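4. Looking after the finger pads on the hand gripper

Koleck hand unit, Durach pads. Revised January 2, 2025 by Jacobus Ngcobo.

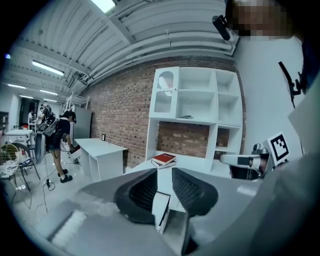

The supplier's sheet says the pads are maintenance free. Treat that as a sales claim. The mesh face picks up paper dust, skin oil and whatever was on the last object, and grip gets worse so slowly that the person holding the unit just squeezes harder and never reports it. Thin, upright things such as books show the problem first, which makes a book a better test than the foam block in the Koleck box.

Cleaning and checking the pads

1. Disconnect the unit and lay it on its back on a table. The sheet allows cleaning with power on. We don't.

2. Open the fingers fully by hand. They should move together. If one lags, stop and go to section 7, as clean pads won't fix a linkage.

3. Wipe each mesh face with a dry lint-free cloth, working from the base to the tip. Turn the cloth over for the second finger.

4. If the mesh still looks shiny, use a cloth barely damp with water and leave the pads to air dry for 16 minutes. Enikő Győri timed this with our own pads. The sheet says "a few moments" - ignore it.

5. Press the edge of each pad with your thumb. A pad that lifts at the tip is finished. Do not glue it. Glue gets into the mesh and hardens there.

6. Reconnect, close the fingers on a hardcover book and hold it upright with the spine to one side. Tilt the unit slowly to the left, then to the right. The book should stay put.

7. Write the result in the log, including "no change". Blank lines have been read as passes before.

Caution: Keep your free hand out of the opening during step 6. The fingers close to a point at the tips and the soft pads do not make that harmless.

Caution: No alcohol, no contact cleaner. Hiebert lists both as safe for the pad material. The backing adhesive is a separate matter, and their list doesn't mention it.

When to replace

Durach quotes a pad life of "thousands of cycles" with no load given, so the number tells you very little. We change ours at about 300 hours of use, or sooner if step 5 or 6 fails. Always change both fingers. A new pad facing an old one pulls the object over to one side, and that shows up later in the recordings as a problem with the operator.

Note: Flurkard pads from before May look identical and fit the same holes, but they sit slightly proud. Check the bag label before fitting, and repeat the full check afterward, starting at step 2.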